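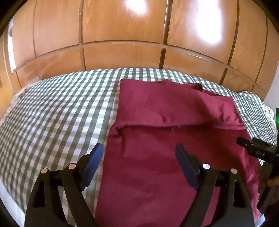 Ilcombe, Dec 16, 2023

Lama Rizk
Some notes from folding clothes for a robot that I have never met. I do this since May, mostly in bedrooms, and friends keep asking what it means. So, a short thread.

The project is called Trimura. You hold a gripper in each hand and do the housework with these grippers and nothing else. Your own fingers must not touch the cloth. Later a robot arm learns from the recordings how the hands moved and when they closed.

I come from another kind of teaching. At Michiels we moved the arm by remote control, with a joystick and a screen. One towel could take me the whole coffee break. With grippers in my hands I fold at nearly normal speed, and my shoulders are very grateful.

The first thing I had to unlearn is smoothing. At home I fold a sweater and pass my flat palm over it without thinking. A gripper has no palm. It has two fingertips, so you pinch, you lift, you lay down, and you pull the wrinkle toward the hem.

Second thing: wait a little before you open. I was always letting go while my arm was still travelling, and the fold slid back. My trainer told me to put the cloth down like a sleeping cat. It helped me more than the manual did. 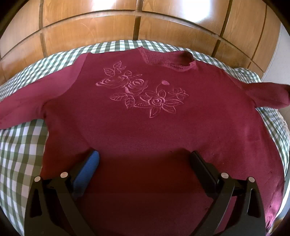
My favourite garments to teach with are the thick ones. A thin T-shirt sticks to itself and you pick up two layers when you wanted one. With fleece you can feel through the handle that you have something. Maroon on green and white checks is also kind to the eye, because the edge of the sleeve is easy to find. I am more careful around embroidery like these roses – the raised thread can catch, so I pinch at the hem or the cuff and leave the flowers alone.

Someone asked how many times. My own count in the Trimura log is 3366 folds, and 267 of them are marked as not usable, nearly all from my first weeks. The usual reason is a thumb that came in to help. The thumb is very loyal, it does not like to watch.

Another question was if we should keep the ugly folds. At Grelo they want only clean ones. We keep a fold when the person noticed the problem and repaired it with the grippers. I prefer this. A robot will also drop a sleeve one day and it should have seen somebody pick it up again.

Practical, if you start this work: take a break after 6 garments, even when you feel fine. Cut your nails. Learn to hold the left gripper still while the right one works, it is harder than it sounds. My left hand wanted to copy everything for the first 2 weeks.

Next I have trousers with a drawstring. I am a bit afraid of the drawstring. If you have taught this one to a machine, by hand or by joystick, please write me how you kept the string out of the fold.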